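Search docs Go Clear

# Pirlow shape-sorter set: README

Maintained by Jussara Miranda. Second pair of eyes: Thandeka Zulu.
Last touched 24th October

Read this before you open the folders. Written fast, will tidy later.

## What's in it

Photos and notes on shape-sorting toys. Foam boards with holes, blocks that go with them (or don't). We wanted pictures of the toys mid-play and half put away, the way they look for most of their life. Catalog shots are easy to find already.

1,767 photos collected. 1,648 kept. The rest got dropped, see "Dropped" below.

Every kept photo has one row in `rows.csv`. One photo, one row, no exceptions. If you find a photo with no row, tell Thandeka.

## Folders

- `boards/` - photos where a board is in view, with or without blocks
- `blocks/` - blocks only, no board
- `mixed/` - board plus other toys. Messy. Start somewhere else
- `notes/` - plain text, one file per session
- `old/` - leave alone

## Columns in rows.csv

- `photo` - name of the file
- `board_color` - everyday color word, see list
- `block_shapes` - separated by semicolons, left to right
- `where` - one of: in_hole, on_board, off_board, unsure
- `upright` - yes / no / unsure
- `notch` - yes / no. For blocks with a bite taken out of an edge
- `overlap` - yes if one block hides part of another
- `who` - initials of whoever filled the row
- `comment` - free text, keep it short

## About `where`

Most of the arguments were over this one. A block standing on top of the board is `on_board`. Doesn't matter if it's right next to a hole it would fit. Doesn't matter if you think it's going in next. `in_hole` is only for blocks you can see are sunk below the surface. If the edge of the hole is hidden and you can't tell, `unsure`. Please use `unsure`, it's not a failing grade.

A block resting on the floor behind, beside or in front of the board is `off_board`, even when it looks like it's touching from where you sit.

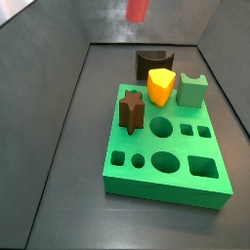 *Green board, star, yellow-orange and notched green blocks standing on it. Black arch on the floor behind.*

Good one to practice on. Row reads: board green, blocks brown star; yellow-orange faceted; dull green notched; black arch. First three go down as `on_board`, the arch is `off_board`. Overlap is yes on account of the yellow-orange block covering the lower front of the arch. Thandeka and I both had the arch as on_board the first time thru, so look twice at anything sitting past the back edge.

Also a reminder that same color doesn't mean same piece. The notched block is a grayer green than the board. Write `dull green` for the block, plain `green` for the board.

## Colors

Keep to everyday words. Red, orange, yellow, yellow-orange, green, dull green, blue, purple, brown, black, white, gray. No teal, no mustard, no "sage" (you know who you are). Foam in shadow goes darker, pick the color of the lit top face. If the top and sides look like two colors, use the word that covers both and put the rest in `comment`.

## Shapes

Name what you see from the top face. Circle, oval, square, rounded square, rectangle, triangle, star, arch, faceted, other.

- Star: put the number of points in the comment if you can see them all
- Oval vs circle: if it might be a circle seen at a slant, check the holes near it. If those look squashed too, it's a circle
- Arch: deep curved cutout, two raised ends. Which way up it is doesnt matter
- Faceted: flat sides, top face not regular enough to call. Don't force it into pentagon or hexagon
- Rectangle with a shallow notch: still `rectangle`, with notch = yes. Fix older rows that say arch if you come across them

Holes don't get their own rows. We tried that in September and gave up. If a hole matters, comment.

## Where the toys came from

Three sources, mostly.

The Motaung playroom lent us the biggest lot, two crates, mixed sets, lots of orphans. Plenty of blocks there have no board at all anymore. Those are in `blocks/`.

The Hurkport toy library gave us evenings, after closing. Cleaner sets, fewer missing parts. They asked for everything wiped and bagged by shape when we were done, and that's why the later notes files talk so much about bags.

Dindeveo is the name written on the lid of Jussara's own box. Not a brand as far as we know. It's used as the source name in `notes/` so don't go changing it.

Photos from the different sources are NOT separated by folder. Check the notes.

## Dropped

Reasons, in no order:

- blurry
- same shot twice
- kid's hand or face in it (all removed, not just hidden)
- block so close it filled the photo
- board upside down with nothing else in view

If you think something got dropped by mistake, ask. We still have the list, not the files.

## Known problems

- 11 rows have `upright` blank. Meant to fix, haven't.
- 2 photos in `mixed/` have their comments swapped. Can't remember which. Sorry.
- Left to right order gets shaky when one block is behind another. We went by the middle of the block, but early rows may go by the left edge.
- Early `unsure` rows were typed as `?`. Treat as the same.
- Foam loses its color with washing. Two blocks with different color words could well be the same kind of block.

## Good for / not good for

Fine for practicing shape and color words, sorting exercises, checking if a description gets on / in / behind right. Thandeka uses it for worksheets.

Not good for sizes. There's no ruler in any of it and foam squishes. Not good for telling which block belongs in which hole either. A lot of the sets were mixed before we got them, so a block on a board may never have been part of that set.

## Adding rows

1. Put the photo in the right folder
2. Add the row at the bottom, not in the middle
3. Fill in `who`
4. Get the other person to read it before it counts

Don't re-sort the file. Someone sorted it once and the comments column came loose from the rest, took a whole evening to put back.

## To do

- [ ] blank uprights
- [ ] swapped comments
- [ ] move the `notch` rules up higher, people miss them
- [x] get rid of "sage"
- [ ] give the crates back to Motaung!!

Questions to Jussara, row fixes to Thandeka.

2 comments 11 shares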